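ケーブル把持テスト フォトギャラリー
2021年12月

Plararholmの作業机で、平行グリッパー用の指先を二種類比べました。Idnessの標準品と、Zestbyの試作品です。対象は束ねたケーブルと、ばらけたケーブル。カメラは手首側に取り付け、コントローラーの設定は両方の指先で同じにしています。試行は指先ごとに200回、うち80回はケーブルを人の手で置き直してから始めました。担当はFelicja LisとBartosz Kubiakです。

1 絡んだケーブル
木の机の上に暗い色のケーブルが重なり、間から金属のUSBプラグがのぞいています。輪が何本も交差しているため、手首カメラの映像だけで一本を端から端まで追うのは困難です。ケーブルの一部は動きでぶれています。

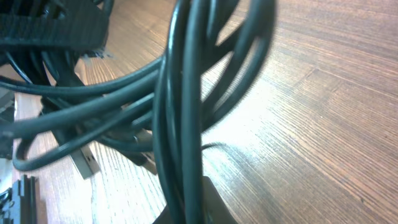

Matilde Valenteからは、コネクターを先に検出して、そこから離れた位置をつかむほうがよいという意見が届きました。プラグの根元を挟むと指先が滑り、力の値も読みにくくなるとのことです。8月の試験ではこの条件を分けていなかったので、今回から記録表に「コネクター付近」の欄を足しました。

2 開き幅と接近高さ
各試行の前に指を開き、机面からの高さを確認します。Idnessの指先は先端が厚く、低い位置から寄せるとケーブルを押しのけることがありました。Zestbyのほうは薄いぶん下に入りますが、横方向にたわみます。 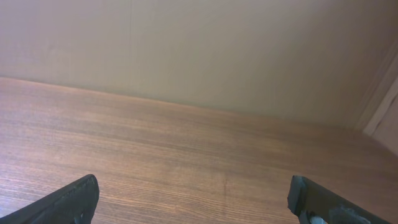 高さの基準は指先を交換するたびに取り直しました。省略した日のデータは比較から外しています。交換にかかる時間はどちらもほぼ同じで、ねじの締め具合による差のほうが目立ちました。

3 輪にしたケーブルの把持
輪の下側を狙う条件です。一本だけ挟む場合と数本まとめて挟む場合があり、力の値だけでは区別できませんでした。映像のぶれも判定を難しくします。露光時間を短くすると輪郭は出ますが、木目のノイズが増えます。

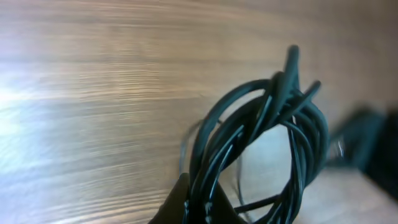

判定には、閉じた後の指の間隔を併用することにしました。間隔が広ければ複数本とみなし、いったん開いてやり直します。しきい値は指先ごとに別の値が必要で、Zestbyではたわみの補正も入れています。

次回はJolanta Zalewskaが細いケーブルで同じ手順を行います。記録表の書式は今回のものを引き継ぎます。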